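Neues aus der Werkstatt: Die Sache mit den Scheibenbremsen

Wer im April seine Bremsbeläge bei uns bestellt und seither geduldig geschwiegen hat: Danke, sie sind da. Das Paket von Dikatton stand am Dienstag vor der Tür, mit 200 Paar Belägen und einem Lieferschein über 291. Wir haben zweimal nachgesehen und dann eine höfliche Mail geschrieben. Die Antwort steht aus.

Gebremst wird jetzt jedenfalls wieder. Falls es an Ihrem Rad bei Nässe quietscht wie eine Straßenbahn in der Kurve: Meist sind die Beläge verglast oder verölt. Verölte Beläge kann man angeblich im Backofen retten. Wir haben das einmal probiert und raten davon ab, vor allem in Haushalten, in denen noch jemand backt.

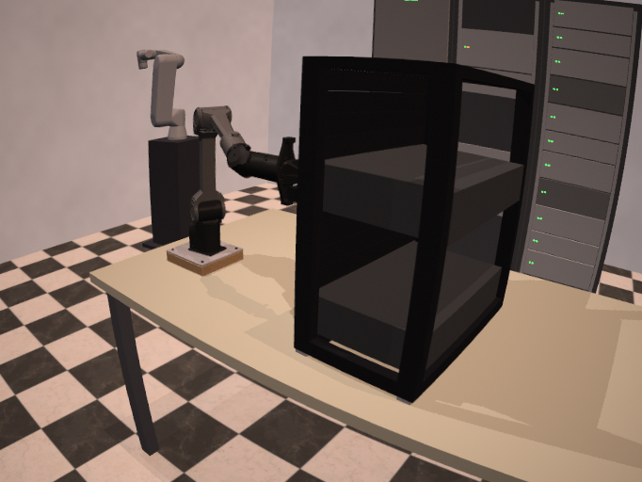
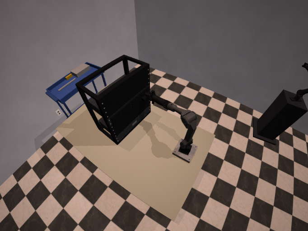

Neue Beläge wollen eingebremst werden. Suchen Sie sich eine ruhige Straße, nehmen Sie ordentlich Fahrt auf und bremsen Sie kräftig ab, ohne dass das Rad blockiert. Vorne und hinten getrennt, und öfter, als man Lust hat. Auf der Abfahrt von Yakubu hinunter zum Fluss geht das auch, aber dort schaut einem immer der ganze Biergarten zu.

Die Winterdurchsicht kostet wie im Vorjahr extra, wenn wir vorher den Dreck abkratzen müssen. Für das Modell Plunent von Clestasov bitte 2 Tage mehr einplanen – die Leitungen laufen innen durch den Rahmen, und wer sich das ausgedacht hat, musste noch nie eine wechseln. Leihräder gibt es in der Zeit 6, eines davon mit Korb. Der Korb ist meistens schon weg.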